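Let people be bad at it for a while
July 18, 2021
Filed under: Opinion, Shop Floor

I have spent most of this year teaching robots to do kitchen chores, and I have opinions. My main one is that we're much too picky about who gets to do the teaching, and much too quick to throw out what they teach.

Some background for anyone new to the blog. I work at Brandum, which is a small outfit (two rooms and a loading door), and my job is running the sessions where a person drives a pair of robot arms through a task so that a learning program can try to copy it. Put the utensil in the cup. Take the utensil out of the cup. Move it to the bowl. You drive with a pair of hand controllers, the arms do more or less what your hands do, and everything gets recorded. One pass through the task is a demonstration. You need a lot of them. Our last batch had 3,509, and I sat through more of those than I'd like to admit.

If you've never tried it, picking up something by a long thin handle sounds like the easy part. It isn't, at least the first day! Your own fingers tell you when you've got hold of a thing. The controllers tell you nothing, so you squeeze and hope and look. Most new people squeeze way too early. They go in fast, clip the handle, send it around to the far side of the cup, then chase it.

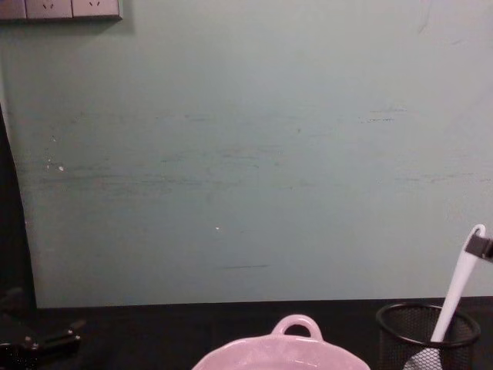 And the standard advice, the advice I got and then passed along for months like a parrot, is that all of that early fumbling is garbage. Train your drivers off the record. Only start saving once they're smooth. If a saved pass has a wobble in it, delete it. We had a rule for a while that any pass with a second attempt at the grasp went straight in the trash, and I was the one who enforced it. I was pretty proud of how clean our folders looked.

Then we trained on the clean folders. The policy (that's the learned thing, the part that moves the arms when there's no driver) was gorgeous right up until it missed. It would glide over, close the fingers a hair to one side of the handle, and carry on with the rest of the job holding a fistful of air. Lift, travel, lower, open. Lovely motion. It had never seen anyone miss, so it had no idea that a miss was a thing you could come back from.

I know this is old news to people who write papers. There are names for it and I've read a few of the papers, some of them twice. But I keep meeting folks who run sessions the way I used to, and I think it's because the tidy way feels professional. A wobbly demo feels like showing company your laundry.

So in November we tried something different with one batch. I pulled 463 of the passes I'd have deleted under the old rule, the ones with a miss and a recovery, and we left them in. We did throw out the ones where the driver gave up or dropped the thing on the floor. We kept the ones where somebody bumped the cup, backed off, took a second to look, and went in again from a better angle. The policy we got from that batch was slower and honestly kind of homely to watch. It also went back for the handle when it missed. I'd take it over the pretty one any day of the week.

Now, a fair objection, and my boss at the time made it loudly: if you let beginners record, you get beginner habits. True! We got plenty. One of our drivers liked to tap the utensil on the rim of the cup on the way out, every single time, the way you'd tap a spoon on a pot. Sure enough the arm started tapping. I had to go back and weed those out. I'm not saying save everything. I'm saying a mistake that gets fixed and a bad habit are two different animals, and a rule that deletes both because they look messy is a lazy rule.

There's a money side too. A contractor I'll call by its name, Fevham, quoted us for "expert operators" last spring, and the price made me sit down. Experts are great. Experts also drive one way. They've found the groove that works for them and they stay in it, pass after pass, and your data ends up as narrow as a bike lane. I'd rather have six people with different hands, different heights and different ideas about which arm should go first. One of ours is left-handed and came at everything backward from the rest of us, and her passes were some of the most useful in the set.

What I do insist on is patience from the person running the room. That was my weak spot. I used to hover. I'd say "slower" and "up a bit" and "no, your other left," and every word out of my mouth made the driving worse. These days a new driver gets 20 passes with me keeping quiet at the back. I fix the setup between passes, write notes, drink my coffee. After that we talk, and usually they tell me what was going wrong before I can tell them.

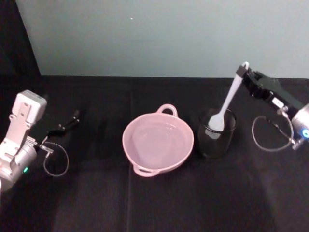 Do you need a good driver to get a good demonstration?

You need one who finishes the job and fixes what goes wrong along the way. Smoothness helps, and it comes with practice, but a slightly clumsy pass with a proper recovery in it is worth keeping.

That question came in after my last post, and it's more or less the reason I wrote this one. The same reader wanted to know whether guiding the arm directly by hand is better than driving it with controllers. We did hand guiding for a short stretch on the Szabó project. I liked it for feel, because you can sense when the fingers bump something. I didn't like how tired everybody got, or how our own arms kept wandering into the camera's view. For two-armed work I've gone back to the controllers and I don't miss the sore shoulders.

I'll be at the Brolerora meetup with the same speech, only longer and with more hand waving. If you run sessions and you think I'm wrong about keeping the misses, come and argue with me. Bring your deleted folder, if you still have it.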